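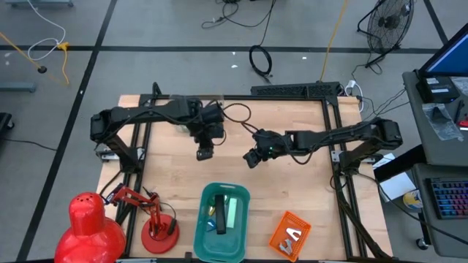 Jesstead, July

Product review: Skeruson bench table and sorting containers

The Skeruson bench table was assessed by the equipment office at Jesstead as a possible replacement for the older Nijs tables in the shared workrooms. The review covered the top, the frame and the small containers used on it.

The top is made of pale wood strips and is pleasant to work on. Small parts show up well against it, including dark ones, and the grain is faint enough not to distract. The black aluminum frame gives a firm border on which fittings can be mounted. Staff who used the table at length reported no movement in the frame, although two of them found its rail uncomfortable under the forearm.

A teal plastic bin and a smaller orange mesh basket were used for sorting. The bin is the better of the two for mixed blocks and larger pieces.

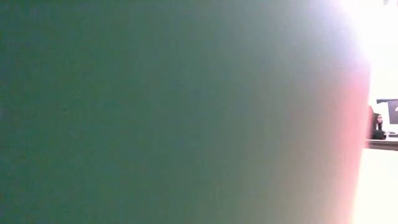 It wipes clean with a damp cloth, and its color is easy to recognize when several bins are stored together. The mesh basket suits a few light pieces at a time. Very small parts should be kept elsewhere.

The assessment ran to 103 working hours. The table costs 491 dollars without containers, and the office considers this acceptable for a wood top that can be sanded and oiled. Rokley offers a laminate table at a lower price, but its surface cannot be refinished. Assembly instructions for the Skeruson table were adequate, apart from the page on corner brackets, which should be redrawn.

The table is recommended for light assembly and sorting. Rooms where liquids are in regular use should keep their present furniture.

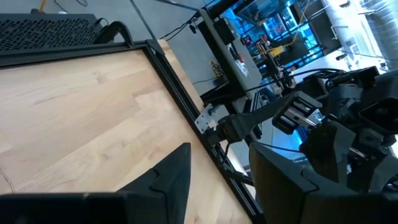

Albertina Antunes replied that the recommendation was sound but that the office had said too little about upkeep. Her own top needed oil twice in its first year, and she asked that the cost of this be added to the purchase request.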